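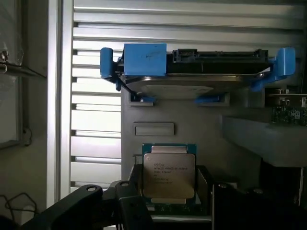

**tamper_evident** — Our site switched the teardown line to cells in October, and I'm looking for notes from people who have been through the same change. Background: we take in retired office workstations and servers at the Larura site, pull drives, CPUs and memory, grade them, and send the rest to metals. Until this fall every bench had one tech and a screwdriver set. Now the arm handles part removal and the tech handles whatever the arm can't. The Xeon E5 units are the reason management wanted it, because there is resale value in the chip and we were losing too many to bent contacts and thumb smears. With the fingers working right beside the processor, the clearance is a lot tighter than I would have accepted on a bench. My question is about the job, though. What did your techs end up doing all shift?

---

**slotload** — Exception handling. At our place a cell throws a stop, the light goes on, someone walks over, clears it, logs a code, walks back. We run 3 cells per operator. The work is easier on the wrists and harder on the attention. Expect complaints about the second one.

---

**babalola_bench4** — I work at a Babalola depot, same kind of intake. Disagree with "easier." On the bench I set my own order: memory first, then drives, then the CPU if the cooler came off clean. In the cell the order is fixed and I prep to suit it. Side panel off, cooler off, paste wiped, loose cables moved out of the reach path. That is the dirty half of the old job with the interesting half removed.

---

**tamper_evident** — Prep is where we are too. Who writes the prep instructions at your site, the techs or engineering?

---

**babalola_bench4** — Engineering wrote version one. It assumed every tower has its cabling where the manual says. We rewrote it.

---

**grolness_qa** — QA side, different company. Two things changed for us that I didn't expect.

1. Grading moved upstream. The tech used to look at a part while holding it, so the visual check was free. Now it's a separate station with a separate person, and it needed a budget line.
2. Time per unit stopped meaning anything for individuals. We had a target of 45 units per tech per shift. It stayed on the review form for months after the cells went live, and people were being scored on the arm's cycle time.

Check your review forms.

---

**slotload** — Point 2 happened here as well. Ours was fixed only after the union rep asked for the formula in writing.

--- 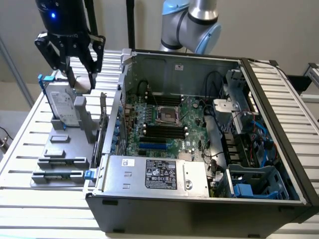
**tamper_evident** — Our review form still has units per hour on it, so thanks, I'll raise that this week. On prep, this is the layout we settled on. Fixture tray on the left, tower on its side to the right of it, both on the slatted table. The drive stands upright in the cradle at the back of the tray, and the tech can read which side the label is on without leaning in under the arm. The first layout had the tray in front, which put people's forearms across the chassis edge on every swap. Moving it was a tech's suggestion and took one afternoon.

---

**fixturehead** — Is the tray printed in-house?

---

**tamper_evident** — Yes. One of the former bench techs took over fixtures. New title, small raise. He is the one person on the line who says he prefers the new arrangement.

---

**babalola_bench4** — One fixture job for how many benches?

---

**tamper_evident** — I won't give headcount here. Fewer people on the line than before. Two moved to receiving and a temp contract was not renewed. I'm not going to describe that as an upgrade for anyone.

---

**nelta_integrator** — I do installs for Nelta, so discount this accordingly. The sites that keep their experienced people are the ones that count exceptions as work. We reviewed a log of 4000 units at one customer, and 1101 had at least one manual intervention. Management had been reporting the line as unattended.

---

**grolness_qa** — What counted as an intervention? If reseating a tower in the fixture is on the list, that number means less than it looks.

---

**nelta_integrator** — Reseats were included. I don't have the split. It's still a person walking to the cell.

---

**slotload** — Agree with QA on the definition, agree with nelta on the walking. Use separate codes for reseat, stuck fastener and dropped part from day one. We lumped them together and can't separate the old data.

---

**tamper_evident** — We have a single code, "operator assist." I'll ask for it to be split before the second cell is commissioned and post the code list when it's approved.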